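FOR IMMEDIATE RELEASE

Shared workshop in Plamville opens its two-arm table build to the public

PLAMVILLE, 16 December 2019 - The Bilex shared workshop announces that its two-arm table, a home-scale robot project started by two of its members in September, is now open for visits and for outside helpers. The complete parts list, the wiring notes and the control software can be copied free of charge by any person who wants to build the same table in a garage, a spare room or another workshop.

The table was designed by Olga Bustos and Dirceu Cordeiro, who met at Bilex while repairing the same drill press. They wanted a machine for small desk objects, the kind of things that stay in a drawer for years: boxes, pens, pouches, card holders. Both arms are fixed to one aluminum extrusion at the near edge of the table, and the walls are covered with ordinary wallpaper.

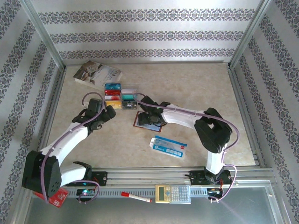
The two-arm table at the Bilex workshop, with boxes and other small objects on the tabletop.

"We didn't want to build something for a factory," said Olga Bustos. "We wanted to build something that fits in the apartment of a normal person, and that this person can repair on a Sunday with one screwdriver set. When a joint fails, you take out six screws and you put the new joint. It took us a long time to arrive to this point, and I am quite proud of it."

The first version of the table, called Mendonça after the street of the old workshop, had only one arm and could not hold an object steady while working on it. The present version is called Stedel. It keeps the same base plates and the same control boards, but the forearms are longer and the cables now run outside of the links. The builders made this change after they had to open the first arm many times to replace a broken wire. With the cable outside, the same repair is done in a few minutes and the arm stays on the table.

The greatest part of the work in the last weeks was given to the fingers. The builders tested hard fingers first, and these were good for boxes but bad for anything thin. They now use yellow fingers with rows of openings along them, which bend a little when they close. With this shape the team practices the tasks it considers most difficult, for example to take one plastic sleeve of a card holder and lift it apart from the others.
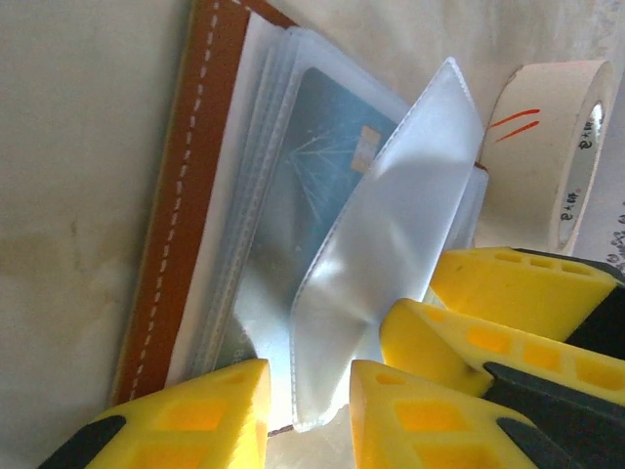
Thin and transparent things remain the main problem of the project, and the builders say so openly in their notes. A sleeve reflects the light of the room, and the software can take the reflection for an edge. Dirceu Cordeiro keeps a written log of each attempt, with the object, the light and the result. At the time of this release the log contains 1123 attempts, of which over 1000 were made with the Stedel version. The log is included with the project files, also the pages where the result is bad.

"People like to see the video where everything goes well," said Dirceu Cordeiro. "For me the failed attempts are more useful. If somebody builds the table at home and the gripper closes beside the object, he can look in the log and find that we had the same trouble, and what we changed after. Sometimes we changed nothing, and this is written too."

The software runs on a used desktop computer. The builder moves the arms by hand through a task, the computer records the positions, and the table repeats them slowly at first. The speed is limited in the settings, and the notes ask every new builder to leave this limit in place until the emergency switch has been tested. Persons with some experience in soldering should be able to follow the instructions. The mechanical part needs no welding. Printed parts can be made on a common home printer, and Bilex members can use the printers of the workshop at the usual material price.

Visitors are welcome at the workshop in the evening hours. For reasons of space, groups are asked to write before coming. The builders are looking especially for help with three matters: the translation of the notes to other languages, a quieter power supply, and a better way to hold the cables near the wrist, where they still form a wide loop when the arm is folded.

A printed copy of the instructions, 65 pages, can be ordered at the workshop desk for the cost of the paper.

About Bilex
Bilex is a shared workshop in Plamville for members who build, repair and learn. It offers benches for wood, metal and electronics, a small library, and storage for unfinished projects. Membership is paid by the month and is open to adults, and to younger persons accompanied by a parent.

Contact
Olga Bustos, two-arm table project
Bilex shared workshop, Plamville

###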